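Strip flooring

Strip flooring is a type of wood floor made of narrow boards laid side by side, usually with the long edges joined by a tongue and groove. It differs from plank flooring mainly in the width of the boards and from parquet in that the boards are not arranged in a repeating geometric figure. Strip floors are found in houses, schools, dance halls and shops, and are among the most common wood floors in northern Europe and North America.

History

Early board floors were made of wide, hand-sawn planks nailed straight to the joists. The boards were often uneven in width and thickness, and gaps opened between them as the wood dried. Narrow boards were easier to keep flat, but cutting and fitting them by hand took a great deal of labor.

The spread of powered planing and side-matching machines in the 19th century changed this. Mills could turn out boards of even width with a tongue on one edge and a groove on the other, and the nails could be driven at an angle through the tongue, where the next board would hide them. End-matched boards followed, which allowed short lengths to be joined anywhere on a subfloor and reduced waste.

In the town of Bollbridge, the Hedegaard mill produced beech and ash strip for local builders. Its foreman, Asger Vestergaard, kept a pattern book that lists 12 board profiles, most of them variations on the same joint. The mill later moved to prefinished boards and sold these under the name Stivo. The pattern book is held by the Trolavus building collection, which published a description of it by Hafþór Norðdahl on 24 March 2025.

Materials

Most strip flooring is made from hardwood. Oak is the usual choice in North America, followed by maple, hickory and ash. Beech and ash are common in Scandinavia, as are softwoods such as pine and spruce, which are cheaper but dent more easily.

Color depends on the species, the part of the log and the finish. Sapwood is generally paler than heartwood, and boards from a single tree can differ noticeably. Grading rules take this into account. Higher grades allow little variation in color and few knots, while lower grades allow more of both. Light woods tend to yellow with age, especially under oil-based finishes. Some Scandinavian floors are treated with lye or white soap to slow the change.

Installation

Boards are stored in the building before laying so that their moisture content can settle. They are normally laid at right angles to the joists, although a sound subfloor allows other directions, including diagonal layouts. An expansion gap is left along the walls and covered by a baseboard.

End joints are staggered from one row to the next. Joints that line up, or that form a regular stair pattern, are considered poor work by many installers – the floor is weaker there and the eye is drawn to the repetition. Installers commonly open several bundles at once and mix the boards, which spreads the lighter and darker pieces across the room.

Wear and repair

Solid strip floors can be sanded several times over their life. The limit is set by the thickness of wood above the tongue. Scratches in the finish alone can often be dealt with by light abrasion and a new top coat. Damaged boards are cut out and replaced, with the lower lip of the groove removed so that the new piece can be dropped in from above. A replacement board rarely matches its neighbors at first.

Pale wood strips vary in tone from board to board.
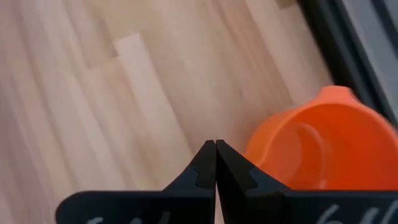
Seasonal movement

Wood takes up moisture in humid weather and gives it off in dry weather, and nearly all of the resulting movement is across the width of the board. Narrow strips move less individually than wide planks, so the gaps that open in the heating season are smaller and more evenly spread. In a cold climate they may begin to show in October and close again by summer. Filling them is usually discouraged, as the filler is squeezed out when the boards swell.

See also

Parquetry
Plank flooring
Subfloor
Tongue and groove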